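Akgate Clinic Group
Infection Prevention Meeting -- Minutes
December 14, 2025

Present: Renu Malhotra (chair), Guðlaug Toft, Gunnlaugur Oddsson, Fabian Zwahlen
By phone: Þórey Hauksdóttir (left after item 4)
Minutes: Fabian Zwahlen

1. Minutes of the last meeting

Approved with one correction. Under "Whooping cough," the booster reminder letters were sent by the Nieminen site, not by the main clinic. Fabian will fix the file copy.

Open items from last time: the door sign in three languages is up at both sites. The new tissue and mask stand for the Nieminen entrance has been ordered but has not come. Guðlaug will call the supplier again.

2. Flu and RSV vaccination

Guðlaug reported that 1,157 flu shots have been given at the two sites since the season opened. The evening hours were well used in the first weeks and then dropped off. She proposed ending them after the holidays and keeping walk-in shots during normal hours. Agreed.

Gunnlaugur asked whether patients over 75 are being offered the RSV vaccine at the same visit. Guðlaug said this is done at the main clinic but not always at Nieminen, where the second form is kept in a different room. Renu asked that both forms go in one folder at the front desk. Guðlaug will set this up.

The remaining flu stock at the main clinic is 100 doses. No further order for now. Nieminen will draw from the same stock if it runs short.

There was some discussion of parents who ask for the nasal spray for their children. Staff should check age and asthma history before booking, and should not promise a certain product on the phone.

3. Whooping cough

Þórey gave the update. The clinic has had 12 confirmed cases since July, most of them in school-age children. One infant was admitted to the hospital and is now home. Two of the confirmed cases were adults who had been coughing for more than three weeks before they were tested.

Þórey asked that adults with a long cough be swabbed earlier, above all if there is a baby in the household. A swab taken late in the illness is often negative and does not rule it out. Gunnlaugur agreed but said the lab form still has no box for household contacts, so the information gets lost. He will ask the lab for a revised form. Until then it should be written by hand in the comments field.

Pregnant patients: the booster is offered during each pregnancy. Renu said the midwives want a short sheet to hand out. Þórey has a draft and will send it around. 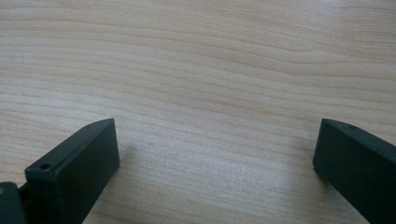

Preventive antibiotics for contacts were also discussed. The present rule is to treat all household members when there is an infant or a pregnant woman in the home, whatever their vaccination status. Fabian had taken two calls from patients who were told something different by the after-hours line. Renu will write to the after-hours service with our wording and ask them to use it.

4. Waiting room and isolation room

The isolation room at the main clinic was out of use for 3 days while the ventilation fan was replaced. The work was done by Gekard. The airflow has been tested and the report is in the binder.

Coughing patients are still being seated in the general waiting area when the front desk is busy. Guðlaug suggested asking about cough and fever when the appointment is booked, so that the room can be held. Gunnlaugur was concerned that this would make phone calls longer. It was agreed to try it through the end of January and look at it again.

Þórey left the meeting.

5. Pornano air cleaner offer

Fabian passed around the offer from Pornano for portable air cleaners for the exam rooms. The units are quieter than the ones we have -- the price of the filters is the problem, as they have to be changed twice a year. Gunnlaugur wanted to know if the filters from another maker would fit. The offer does not say. Fabian will ask for this in writing, along with a noise figure at the highest setting. No decision.

6. Staff illness

Renu reminded everyone that staff with a fever stay home until they have been free of it for 24 hours without medicine. Staff who come back with a mild cough wear a mask with patients. Several people have asked if a home COVID test is still expected. It is, for anyone with new symptoms who works with patients. Tests are in the supply closet next to the break room.

7. Other business

Guðlaug asked for a second person at Nieminen who can do mask fit testing. Gunnlaugur will take the course in the spring if a place is open.

Hand gel dispensers: the one by the blood draw room leaks. Fabian will report it.

Next meeting: date to be set by email in the new year. Items for the agenda go to Fabian.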